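November 16, 2025
By Paweena Saengthong

I finally made it to the Wistness flea fair, and wow – 121 sellers in one old tram hall! I went in at the Mokus Street gate and just wandered, with a lemonade in one hand and way too much cash in the other.

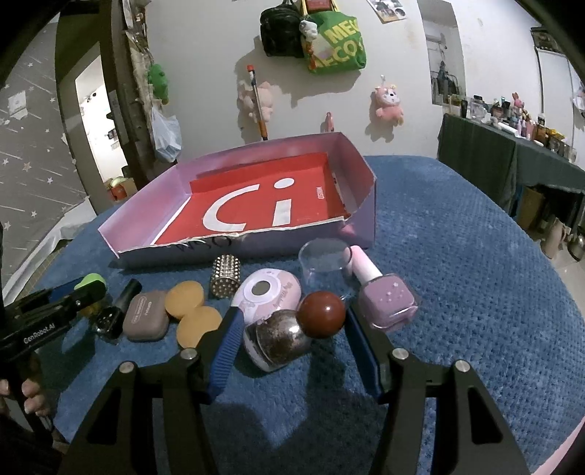 Small stuff, small prices

The back rows were my favorite (little toys, makeup, shiny stones), and I could have stayed till closing. Parking is a pain, so take the bus.

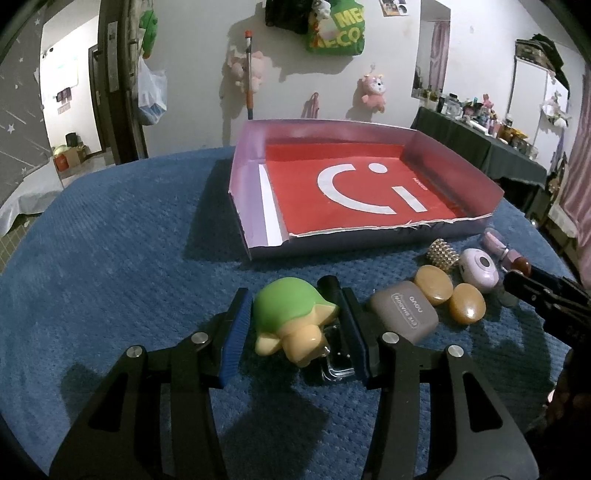 Hrubý told me the August fair is bigger and a lot hotter, and that the good tables are picked over by ten. I'm going anyway – with a bigger bag!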